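Frequently Asked Questions – Rowing Ergometer Testing and Programming

Last revised December 3, 2018

What does the standard Andton assessment consist of?
A 2000 metre piece on a static ergometer, followed after a minimum of 48 hours by a step test in four-minute stages. The 2000 metre piece sets training zones. The step test checks them. Athletes who have a valid result from the current season may skip the first part.

What drag factor should I use?
Set it with the monitor, not by the number on the damper. Two machines at the same damper setting can read quite differently, mostly from dust in the flywheel housing. Lightweight women normally test lower than heavyweight men. Whatever value you choose, write it down and use it again at the next test.

How are the training zones calculated?
As a percentage of average watts over the 2000 metre piece. We do not use percentage of split, as the relationship between split and power is cubic and the zones come out distorted at the low end. A rower averaging 199 watts will find the steady-state zone slower than expected. Leave it there for the first block.

Can I use heart rate in place of power?
For steady-state work, yes. For intervals shorter than three minutes, no – heart rate lags too far behind the effort. A chest strap is preferred. Wrist sensors tend to lose the signal when the forearm is under load.

Which programme should I follow, Cellow or Trodico?
Cellow is the base programme, with five sessions a week at low intensity and one at threshold. Trodico is the race-preparation programme and assumes a completed Cellow block. Athletes entering Trodico without one will be moved back. The September intake begins on Cellow regardless of prior results.

What is the Bukhari session?
A fixed threshold workout used as a progress marker: three pieces of 12 minutes, rate capped at 24, with 2 minutes of paddling between pieces. The score is the average watts of the third piece only. It is scheduled once per block and should not be repeated in the same week.

Do you offer technique review?
Ambros Oberholzer reviews side-on video for registered athletes. Film at handle height, with the full slide visible, at rates 18 and 24. Allow up to 10 working days for comments. Footage shot from the front or from behind will be returned.

My score was rejected. Why?
The usual causes are a missing drag factor, a missing stroke rate, or a body weight recorded more than a day before the test. Correct the entry and resubmit it under the same test number.

How do I enter results?
Log in to the athlete page, select the test and key in the figures from the monitor memory. Use form 769 if you have no access to the page. Enter splits to one decimal place and do not round.

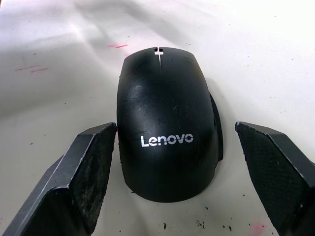
Entries can be edited until the block closes. After that the record is locked, and changes have to go through your coach – include the original monitor reading with the request.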